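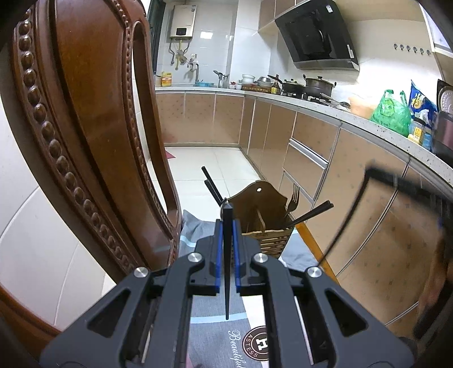 4.2 Thin-object trials in domestic kitchens

Figure 3. Hand-held gripper with blue finger pads holding one chopstick upright at the utensil holder.

The bench results in Section 4.1 were obtained with turned steel rods in a fixed block. They say little about how the two finger designs behave when the object is tapered, light and stored among others of the same kind. We therefore repeated the comparison in home kitchens, using chopsticks, forks and small spoons already kept in the household. Figure 3 gives the view from the tool-mounted camera during one chopstick trial. The holder in this kitchen has a slatted front and a raised back panel, and it stands on a printed tablecloth with a fork and further chopsticks in it.

Two sets of fingers were tried on the same hand-held body. The first, referred to as the Standbridge fingers, has a flat contact face with a soft pad along its length. The second, the Orakzai fingers, has a shallow vertical groove in the pad, meant to centre round stock. Linkage, trigger travel and camera mount were left unchanged between sets. Pads were wiped with a dry cloth at the start of each block and replaced when a visible cut appeared at the lower edge.

Three operators took part (B.K., P.D. and one of the authors of the earlier Hosura study, I. Kudo). Each had used the tool before. Operators were told to take a single item out of the holder, lift it clear of the rim, hold it upright and put it back. No time limit was set. A trial was counted as a success if exactly one item left the holder and did not turn in the fingers by more than the width of the pad. Trials in which a second item was dragged out were counted as failures even when the first was held well. We recorded 159 trials in all, of which 33 were discarded before analysis for lost tracking of the tool pose.

4.2.1 Grip on tapered stock

With the flat fingers, chopsticks tended to settle against the pad within the first part of the lift and stayed there. Small errors in approach angle were taken up by the pad. The grooved fingers held thick handles more firmly, as they had on the bench, but did worse near the narrow end of a chopstick, where the stick could lie in the groove without being pressed from both sides. The stick then swung about the upper edge of the groove. This accounts for most of the failures with the grooved set, and it was seen with all three operators.

Closing force at the trigger was not logged. Operators said they squeezed harder with the grooved set once a stick had begun to swing, and the comparison should be read with that in mind.

4.2.2 Crowded holders

Taking one stick from a bundle was harder than holding it. Both finger sets are wider than the usual gap between neighbouring sticks, and the outer face of a finger often pushed the rest of the bundle aside before closing. Sticks leaning away from the bundle were taken without trouble. Operators learned to choose these first, so trials late in a block are not strictly comparable with early ones. We reset the holder after every 5 trials to limit the effect, but did not remove it.

The finger tips were shortened by 19 per cent for a later block in the Sisville kitchen. Access improved, at the cost of a shorter contact length, and forks then tipped forward under their own weight. The shortened tips were not taken further.

4.2.3 Camera view

The wide lens keeps both fingertips and the holder in view throughout the approach, which was the main reason for choosing it over the narrower unit used in Section 3. Straight edges near the border of the view are strongly bowed, and we apply the lens model of Section 3.2 before any distance is measured. Dark sticks held between dark plates gave the segmentation step some difficulty. The blue pads helped, as they give a clear edge on either side of the stick at the point of contact, and the mask was taken from a narrow band between them.

On these results the flat fingers were kept for the arm-mounted trials in Section 5. The grooved set was used again only for the ladle task.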